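Needle and Thread Handling in Robot-Assisted Sewing (Good Practice)

Needle and thread handling is the part of robot-assisted surgery that deals with getting a curved needle into the work area, passing it from one instrument to the other, tying off, and getting everything back out again. I've kept this entry in the first person because the wiki lets us, and because most of what I know comes from writing the practice sheets at Bovden, where I looked after the training course for a long while. Your own hospital's rules come first, always!

Background

Open sewing has had its manners for ages: who holds the needle, who cuts, who says what out loud. When the robot came along, people carried those habits over and found that some of them didn't fit. The surgeon sits at a console, the hands in the patient are metal, and (on the systems I trained on) you don't feel the thread pull tight, you watch it. So the house rules grew up around watching. The first version of ours, the Salazar sheet, was 2 pages long and mostly about tying. The one we use now has 6 sections and I still get notes in the margins of every copy that comes back.

Small parts and loose ends

The rule I'd put first is a dull one. Anything tiny that goes near the work gets looked at up close before and after, and that covers beads, crimps, clips and cut ends of thread. Fine wire is the worst of the bunch, to my mind, as a pale strand just melts away against a bright patch. Turn the light down a little or change the angle, then look again. A small metal bead pinched at a fingertip is easy enough to see, but the thin wire coming off it is another matter.
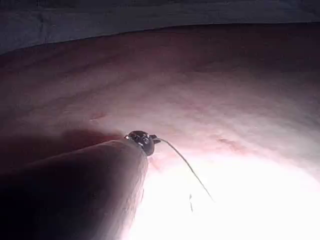
Passing the needle

Most course sheets agree on the basics. Hold the needle on its body and keep the point where the camera can see it. Let one instrument take hold fully before the other lets go. If you lose sight of the point, both hands stop - and I mean stop, no little tidy-up moves while you hunt for it.

Where the sheets differ is on talking. The Nirnex course wants a spoken word at every pass. Jamila Bepari, who rewrote that section in April, cut it back to the first pass and any pass after a pause, and I think she got it right. Too much chatter and people quit listening.

Managing the thread

Thread length is the thing new people fight with. Our sheet says 20 centimeters for a short practice row, which gives you enough to tie with and not so much that it ends up all over the place. Longer runs need more, of course, and then you have to think about where the slack is going to lie.

I like the slack up and in the open, in a loop you can follow by eye from the needle back to the jaws. When there's more than one strand in view, they should look different from each other, whether by color or by thickness. Trace each one before you pull on it (yes, each one, even when you're sure). Stitches you've already tied stay in view as long as you can manage it, so a stray pull on a short end doesn't go unnoticed.

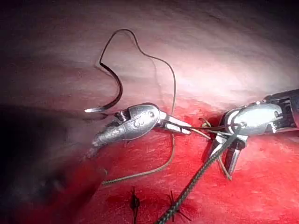

Two metal instruments at work with curved needle and thread, two tied stitches near the bottom.

Jaws and grip

Needle jaws are for needles. They will hold thread too, and everyone does it, but a hard squeeze on the same spot again and again can fray the strand. The Fuvis notes tell you to grip near the tail, in a part that will be cut off anyway. I teach it the same way, and I ask people to open the jaws all the way before they move off, so a strand doesn't come along for the ride.

Practice and sign-off

There's no one standard for this that I know of, and places set their own bar. At Bovden a trainee does around 20 practice rows with someone sitting beside them before sign-off. The person beside them fills in the sheet, and a dropped needle gets written down even when it was picked up right away.

See also: instrument exchange; knot tying; camera control; end-of-case checks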